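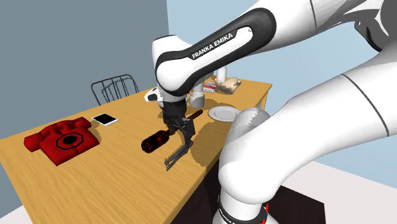 Wine bottle on its side, Franka Emika arm over the table (render)

Frontage discrepancy on the Fortin place, Lachance Point

tredine_lot9
The Huguette Fortin house at Lachance Point is back on the market. The listing gives 267 feet of frontage. The registered plan scales to less than that on the water side, and I can't reconcile the two. Has anyone pulled the parcel register? I'm interested in the method more than the house, as my own place on Tredine Lane has the same problem on a smaller scale.

gableend
Which line are they measuring? Straight-line between the side lot lines at the water, traverse along the high water mark, or the road side? A curved shoreline can give you three different numbers without anyone lying.

tredine_lot9
The listing doesn't say. The feature sheet only has "267 ft" beside a drawing of the boathouse.

Skusov
It will be the traverse. Agents quote the longest defensible figure. The side lines converge toward the lake on that parcel, so the straight-line width at the water has to be shorter than the road side. I wouldn't read anything into it.

gableend
Disagree. If the original shore road allowance was never closed and conveyed, the parcel stops at the allowance and she has no water frontage in the legal sense at all. Half that shore was never closed. Check for a closing bylaw on title before arguing over how the curve was measured.

Skusov
The boathouse has a permit. They don't issue one over an open allowance.

gableend
They did for years, under licence of occupation. A licence is not title and doesn't necessarily transfer with the sale. A permit tells you the building department was satisfied on the day.

brumum_survey
Retired from survey work, not your surveyor, usual disclaimer. gableend is right on the order of operations. What I would pull, in order:

1. Parcel register and every instrument on it, deleted ones included. A closing bylaw is often registered against the municipal parcel and only referenced on the private one.

2. The reference plan. If the allowance was conveyed it will normally be a separate Part, and the description will read Lot X and Part Y. If you see only the lot, stop and phone a lawyer. 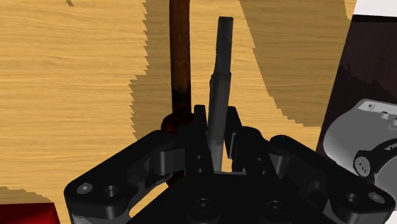
3. Field notes for the water boundary. A plan drawn at a scale that makes the bay look like a ruled line is no use for frontage. You want the traverse stations and the offsets.

4. Zoning. Our bylaw takes frontage as the straight line between side lot lines at the shore, whatever the marketing says. The minimum is 100 feet for a new lot. Anything at 80 is legal non-conforming and can't be severed further.

tredine_lot9
Thanks. Item 2 answers my own lot, which is described as Lot 9 with no Part. So I may have been paying waterfront assessment on land that ends short of the water?

brumum_survey
Possibly. Assessment is on value and use, and access over the allowance still has value. Don't expect a refund.

Skusov
Still think this is overblown for the Fortin parcel. It has sold before, with title insurance both times as far as I know. Somebody's lawyer looked.

gableend
Title insurance is the usual reason nobody's lawyer looked. Read the exceptions schedule. Crown reservations and unopened road allowances are generally in it.

Skusov
Depends on the policy.

gableend
Agreed, it does. Post one that covers it.

tredine_lot9
Register ordered for both parcels. Will post the instrument list once I have it, with the mortgage entries taken out.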